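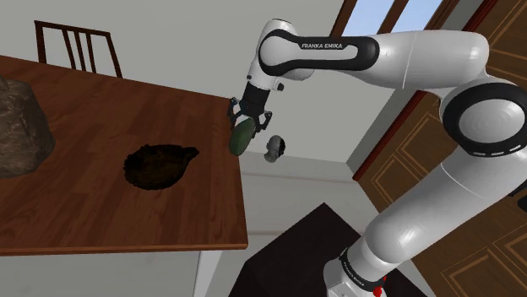
Gripper touches on one side first: how do you set up the finger offset?

Trerton Forums > Simulation > Arms and grippers

benchleft
Posted in August
I look after a simulated tabletop cell, one Franka arm beside a wooden table, parallel gripper, mixed produce as the objects. We use the Pakar scene package with the Cinier grasp planner on top. The arm picks fine for long, thin items like the green one it has hold of in the side view. My trouble is with the fat ones. The left finger gets to the object before the right one does, pushes it, and the grasp ends up off center. In the last batch of 2,000 picks I had a lot of fruit dropped on the way up.

What I have done so far:
- reset the arm to its home pose before every run
- checked that both fingers report the same travel
- slowed the close command

None of that helped. Where would you look next?

tidal_hex
Check the tool frame before anything else. If the tool center point is even 2 mm off the midline between the pads, one finger will always arrive first. A thin object hides it. A wide one leaves you very little clearance, so the error shows up.

Can you post a view from the wrist with the fingers open, before the close command goes out?

benchleft 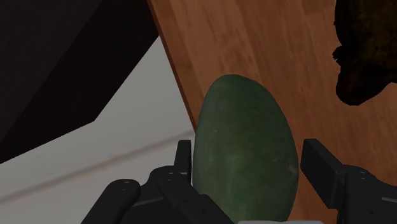
Wrist view, fingers open on the green fruit. Left pad at the skin, gap on the right.

The right finger also looks angled out a little from that view. I don't know if that is real or just where the camera sits.

ovenmitt
I wouldn't trust the wrist view for that. A camera mounted off to one side will make one finger look farther away than the other. Read the pad positions out of the sim and compare them to the object center. Numbers first, then start moving frames around.

tidal_hex
Agree on the numbers. I still think it's the tool frame. The left pad is right up against the fruit and there is clear space on the other side. Camera angle might account for part of that, but I doubt it's all of it.

ovenmitt
Or the planner is aiming at the wrong spot. Cinier takes the center of the bounding box by default, and an egg-shaped object that is tilted a bit will have its box center away from where the pads close. You can have a perfect tool frame and get the same result. I wouldn't edit the robot file until that is ruled out, because every other task in the cell uses it.

benchleft
OK, I can test both. What order?

ovenmitt
1. Put a plain cylinder in place of the fruit, standing upright. Same width if you can.
2. Run 30 approaches and stop each one before the close.
3. Log the distance from each pad to the cylinder surface.
4. Turn the wrist 180 degrees and do it again.

If the gap stays with the same finger after the turn, it's the tool frame. If it moves to the other finger, it's the target point.

tidal_hex
That's a good test. Leave the collision margin alone while you do it. People change the margin and the frame together and then can't tell which one did anything.

parallax_pete
The Okonkwo gripper model that came with older Pakar scenes had the tool frame set for longer fingertips. Are you on that one? If so, swap the model and skip the rest.

benchleft
No, I replaced the Okonkwo model when I built the cell. The fingertip length is right.

parallax_pete
Did you replace the tool frame entry too? It's kept in a separate file. Changing the model doesn't touch it.

benchleft
I did not know that. Checking.

benchleft
Results. The frame file was the old one. I ran the cylinder test before changing anything, and the gap stayed with the right finger both ways, 3 mm wider than the left. I put in the correct frame entry and the two sides now match on the cylinder.

Fruit is better but still not even when it leans.

ovenmitt
The leaning part is the bounding box. Set the target to the mesh centroid in the planner options.

tidal_hex
I'd leave it on the box and widen the pre-grasp opening. The centroid setting gave me bad targets on hollow objects, and your table has a mix.

ovenmitt
You can set it per object. There is no need to change it for everything.

benchleft
I'll set it for the fruit only and start another batch tonight.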